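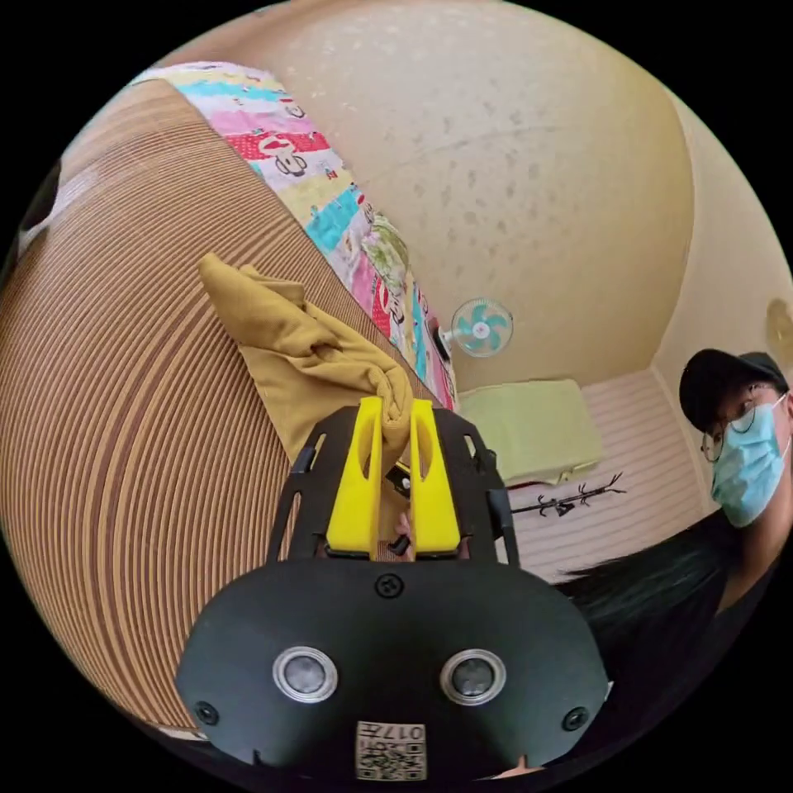
Elias Mahasneh

Eine gewebte Matte auf dem Bett, darauf wird die Wäsche zusammengelegt. So macht es Mäkelä seit Jahren, und so möchte sie es auch im neuen Zimmer halten. Der Raum ist klein, ein Tisch zum Falten passt nach ihrer Rechnung nicht hinein. »Ich brauche keinen«, sagt sie. »Die Matte ist fest genug, und wenn ich fertig bin, bleibt sie liegen.«

Gestreift ist die Matte, in Hellbraun und Braun. Gekauft hat Mäkelä sie bei Talala, einem Laden für Haushaltswaren zwei Straßen weiter. 1.171 hat sie damals bezahlt, den Betrag weiß sie noch, weil der Kassenzettel lange in der Schublade lag. Im Sommer schläft sie direkt darauf, in den kühleren Monaten kommt ein Laken darüber. Gewaschen wird so eine Matte nicht. Sie wischt sie mit einem ausgewrungenen Tuch ab, immer in Richtung der Streifen, und lehnt sie danach für fast 6 Stunden an die Wand im Flur.

Beim Falten hat sie eine feste Reihenfolge. Zuerst kommen die großen Stücke, dann die kleinen Tücher. »Bei den großen fange ich an einer Ecke an«, sagt sie. »Ich ziehe die Kante glatt und lege dann die andere darüber. Wer in der Mitte anfängt, hat hinterher Falten.« Dünne Stoffe faltet sie nur zweimal, sonst rutscht ihr der Stapel im Schrank auseinander. Den senfgelben Stoff legt sie obenauf, den braucht sie oft.

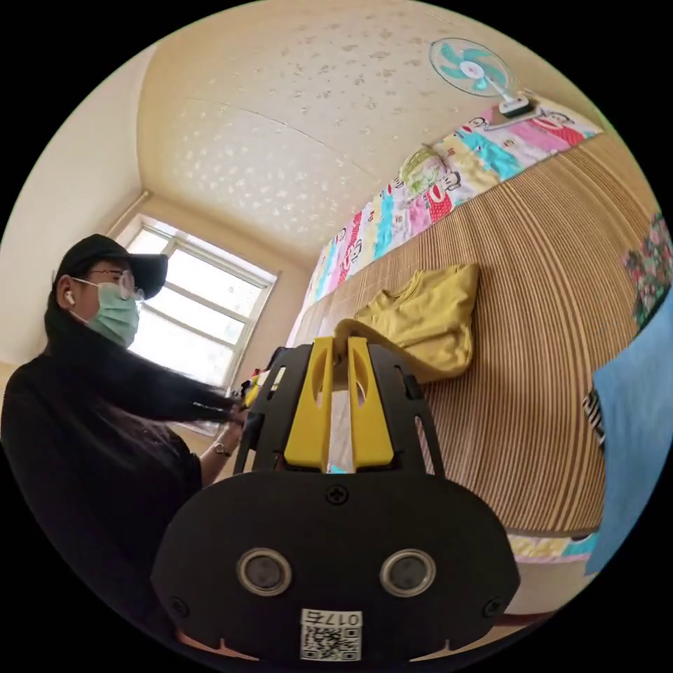 Sternura meint dazu, gefaltet werde besser gleich an der Leine, dann komme gar nichts erst aufs Bett. Mäkelä kennt den Einwand. Ihre Leine hängt im Hof, und dort ist es ihr zu staubig. Sie trägt lieber alles in einem Gang nach oben.

Die bunte Decke mit den Affengesichtern liegt an der Wand. »Die ist kühl, wenn man sich dagegenlehnt«, sagt Mäkelä über die Wand, »deshalb die Decke.« Ein Teil davon steckt unter der Matte. Zusammengelegt wird sie selten, sie kommt nur zum Waschen vom Bett. Der Ventilator hängt oben an der Wand. Bei leichten Stoffen schaltet Mäkelä ihn ab, bis der Stapel im Schrank ist.

Ob sie im neuen Zimmer etwas ändern will? Einen zweiten Haken vielleicht, sagt sie, und im März ein Regalbrett über dem Fußende. Gegen 11 Uhr ist sie meistens mit der Wäsche durch. Danach wird gekocht.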